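首页 > 生活百科 > 服装与面料 > 绗缝

绗缝

绗缝(háng féng),就是把两层布中间夹上一层填充物,再用线穿过去固定住的做法。我写这个词条之前翻了不少资料,发现大家说的“绗缝”其实经常不是一回事:有人指手工拼布被,有人指羽绒服上那一道道横线,还有人把棉袄里面看不见的暗线也算进来。我都收在这一条里了,反正原理是一样的嘛!

名称

“绗”字本身就是动词,我外婆那辈人讲“绗被子”,意思是用长针脚把被里、棉胎和被面粗粗地缝到一起,拆洗的时候一抽线就开。英文叫quilting,词根跟“垫子”有关。中文里还有“衍缝”这个写法,网店标题里特别多,我个人不太喜欢,不过搜索的时候两个都得试一遍,不然会漏掉一大半结果。

为什么要缝那么多道

保暖靠的是不流动的空气,这个大家都知道。麻烦在于填充物会跑。棉花会结团,羽绒会往下沉,穿上一个冬天,肩膀上就只剩两层布了(我中学时那件就是这样,肘部鼓得像塞了馒头)。缝线把一整片分成许多小格,填充物只能在自己那一格里活动。格子小,分布就均匀,可是线迹也跟着变多,线迹那里又薄又有针孔,容易漏风钻绒。格子大呢,蓬松是蓬松了,用久了容易一边有一边没有。做衣服的人一直就在这两头之间找平衡。

常见的线形

横条是外套上最多见的,裁片平铺着就能走线,省事。菱形格多用在薄外套和马甲的里子上,看着规矩,填得也比较薄。还有一种叫随形绗缝,线顺着图案的轮廓走,拼布被爱用,花叶一圈一圈往外扩,像水纹。V字形我见过一阵子,后来少了,不知道是不是裁剪对花太费工。

手工绗缝讲究针脚齐,工具倒简单:一根短针,一个顶针,一个绷圈。初学的朋友不要一上来就做大被子,我的第一件作品是杯垫,做了2个,第二个才勉强是方的。
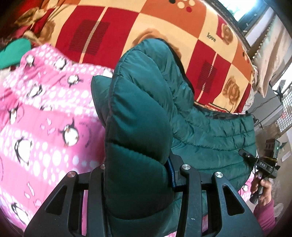
全文约1600字

填充物

传统的是棉花和丝绵。棉花便宜、吸汗、分量足,盖在身上有压着的感觉,好多老人家离了这个分量睡不着。丝绵轻一些,得一层层拉开来铺,缝的时候线不能收太紧,否则就勒出沟来了。

羽绒的数据写得最唬人。标签上常见的“蓬松度700”,说的是一定重量的绒在规定条件下能撑开多大体积,数值高,同样暖和的时候衣服可以轻一点。请注意它不等于充绒量!一件蓬松度700的薄外套,里面可能只装了80克绒,到了北方的腊月照样冻得直跺脚。我每次陪家人买衣服都要念叨这一段,念到店员都不想理我了。

化纤棉这些年进步很大,受潮以后不像羽绒那样塌成一团,打理也容易。缺点是反复压缩之后回弹会差,所以收纳时别抽真空抽得太狠。

无缝线的做法

有些外套表面看得见格子,却找不到针孔,那是用热压或者直接织成双层通道的,行话叫“无缝绗”或“一体织”。好处是少了钻绒的口子。我手上有件Priladance的旧款就是热压的,穿到后来有两条压线开了胶,绒从这一格跑到那一格,拿去修,师傅摇头,最后还是老老实实补了一道线。Hakard那边出的面料据说是一体织,我没穿过,不评价。

机器绗缝

家用缝纫机也能绗,要换一只同步压脚(也叫走路压脚),上下两层布一起送,才不会推得歪歪扭扭。针脚长度调大一点,张力调松一点,先拿边角料试。Zuker出过一本薄薄的说明册,讲压脚讲得很细,我是照着那本学的,可惜现在只能在旧书摊碰运气。工厂里用的多针绗缝机是另一码事,整幅布成卷地进去,花型事先编好,出来就是一大张绗好的料子,再拿去裁。市面上按米卖的绗缝布基本都是这么来的,我在Nurmi买过,每次都忍不住多扯半米。

清洗与保养

棉胎类的绗缝被不建议整条下水,晒比洗管用。能拆的拆下来单洗被里被面。

羽绒类先看洗标。手洗用中性洗涤剂,不要拧,按着压水。晾的时候平铺,半干时轻轻拍散,里面结块的地方用手指捏开,要有耐心。烘干机用低温,丢两三个网球进去,咚咚咚很吵,但是真的有用!

线断了要早补。只断一小截的时候,用同色线沿着原来的针孔走,走过断口两头各一厘米,打结藏进夹层里就行了。针选细的,粗针扎出来的洞羽绒会往外钻。

收纳

换季前洗净晾透再收,挂着或者松松叠起来都行。我一般拖到来年一月过后才舍得收最厚的那件,南方倒春寒实在太讨厌了。

相关词条:拼布、夹棉、充绒量、顶针

最后修订:23/9/23

分享 200+ 评论 3

读者评论

棉桃儿:原来“衍缝”和“绗缝”是一个东西,我搜了好久布料都没搜全……

晒被子的人:网球那招我用过,楼下来敲门了。换成毛线球也能凑合,就是慢。

小满:请问同步压脚老式脚踏机能装吗?我妈那台还很好用,想给她配一个。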